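Student robot project: how to record demonstrations of putting small things in a basin

Posted in Schools, clubs and competitions

plillow_pair

I'm in the second year of college and two of us are doing the tidying task for the Brarkberg student challenge. The team has to record a person doing the job with a hand-held gripper, train a model on the recordings, and then run it on the arm at Purkby College in March. Our job is small accessories into a plastic basin, on a soft surface. We picked a bed because the rules say the surface has to give when you press on it, and a quilt was the easiest thing to get hold of.

The gripper is the usual two-finger sort with blue pads and a camera on it. The things we are using are hair bands, a rhinestone clip, a fluffy headband with ears on it, a strawberry keychain and a few other bits. We have 489 recordings so far. When we trained on them the model did all right with the headband and the keychain. With the flat things it goes down to the quilt, closes too early and comes up with nothing, or it pinches a fold of quilt and drags everything sideways. 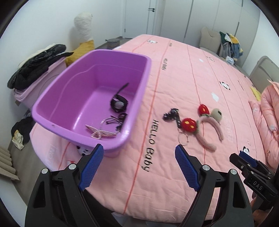

Does it matter which way round an item ends up in the basin? The rule sheet only asks for it to be inside the rim and let go of, so any way round counts.

I went back through the recordings one evening and sorted them by item. Only 22 have the flat black clip in them, because we kept dropping it and deleting those. Most of the rest are the headband, which is the easy one. We also did nearly all of them with the basin in the same spot near the edge of the bed, and I now think that was a mistake as well, but moving it means the quilt gets pulled about and we have to smooth it out again.

The other half of the pair wants to start again with a plain sheet over the quilt. The one we have has stripes, pandas and lettering all over it.

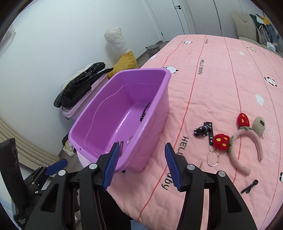 I'd rather keep it as it is, as the judges bring their own cover on the day and it could have anything printed on it. A plain sheet would probably give us a better score at home and a worse one at Purkby. But I can't prove that and we have to decide this week. Do we keep what we have and add to it, or bin the lot? And is there any trick to picking flat things up off a quilt?

PurkbyBenchTech

Keep what you have and add to it. Your problem is mostly the mix. If the headband is in most of the recordings, the model has learned to pick up a headband, and it treats a clip as a very thin one.

I would do it in this order.

Stop recording the headband. Take a random set of those you have and leave the others out of training, so each item has a similar share. When I helped a team with a similar job they ended up training on 285 and it did better than the full lot.

Record the flat clip on its own until you have plenty. Go down slowly, let the tips press into the quilt a little on either side of the clip, and then close. The quilt gives way and the pads get under the edges. If you close while the tips are still above it you will get what you describe. Go the same speed every time. People hurry once they have got the knack, and it shows in the results.

Don't delete a recording just because the item slipped. If you dropped it, went back and picked it up properly, keep the whole thing. The arm will drop things too and it needs to have seen what comes next. Do delete the ones where you gave up.

On the basin, move it every ten minutes or so, and turn it as well. Small shifts are fine to begin with. If it hangs over the side of the bed it can tip when you let go of something heavy in it, so I'd bring it further on.

I agree with you about the cover. Leave the pattern. If you do have a sheet, use it for a few of the new recordings as a second surface.

edwards_robot_club

We did this one last year and came nowhere, so take it for what it's worth. Clean the pads. Ours picked up fluff from a blanket and after an hour they wouldn't hold a hair tie. We wiped them with a damp cloth between batches and let them dry.

Also check the rule about touching the basin. We lost points for knocking it and had never thought about it in practice.

Brarkbergfan

just use a bigger gripper

PurkbyBenchTech

They can't, the gripper is set by the rules. It has to match the one on the arm - same fingers, same pads.

plillow_pair

Thanks. We're keeping the quilt and the old recordings, and the next session is going to be clips only. I'll post the scores when we've retrained.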